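THE PLANNER THAT COULDN'T MAKE UP ITS MIND

I spent most of June watching a piece of software try to clear a table, and I have opinions now.

The software is called Flulliso, and it's a task planner. You give the robot a messy table and a plain request (put the groceries in the bag, say), and Flulliso works out what to do and in what order. It doesn't move anything itself. That job goes to the arm controller, a much older chunk of code named Grarnley that the team at Ekström talks about the way people talk about a reliable old truck.

I came in thinking the hard part would be the grabbing. Nope! The grabbing is mostly fine. What eats everybody's afternoons is the deciding.
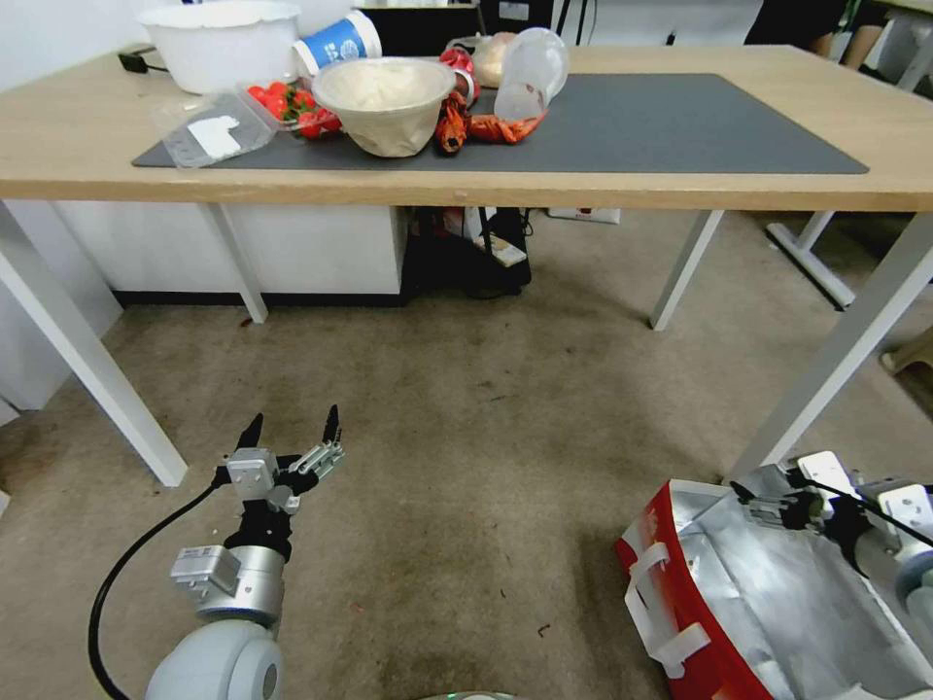 Flulliso starts by building a list of everything it thinks is on the table, and each item gets a confidence score. Boxy things score high and sit still. See-through things are a nightmare, and the strawberries are a good case: they're in a clear plastic container with another transparent package partly over the front of it. So is the planner looking at one object or two? On a bad run it flips between the answers several times a second, and every flip used to throw out the whole plan and start over. The arms would just hang there, twitching a little. I found this weirdly relatable.

The fix was almost embarrassingly simple. The planner now has to stick with its guess for 20 camera updates before it's allowed to change its mind. They tried 7 first and it still dithered. I asked if 20 was a magic number and got a shrug.

Then there's the bag. A soft bag changes shape whenever you touch it, so you can't store it as a tidy box with a hole in the top. Flulliso treats the opening as a loop that gets measured again before every drop, and one arm can be given the standing job of minding the rim. That sounds easy until you realize the other arm has to plan around it the whole time. The logs I read had 323 near misses in them, nearly all of them elbows.

I loved the logs, by the way. There's a replay tool called Bolteck that lets you scrub through a run and see what the planner believed at any moment, with its rejected plans listed down the side. One attempt had 2000 rejected plans. For a bun!

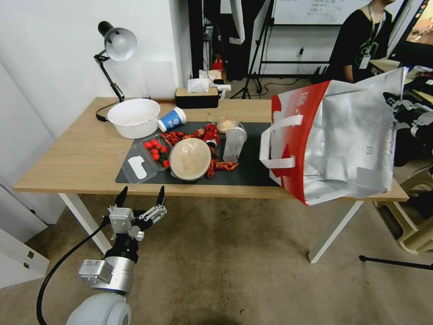 WHAT'S NEXT

More soft stuff, mainly. The team wants the planner to be able to say "I'm not sure, let me nudge it and look again," and the nudging code was half finished when I left. It worked on cups. It did not work on bags of bread, and two people were still arguing about why when I went to find my coat.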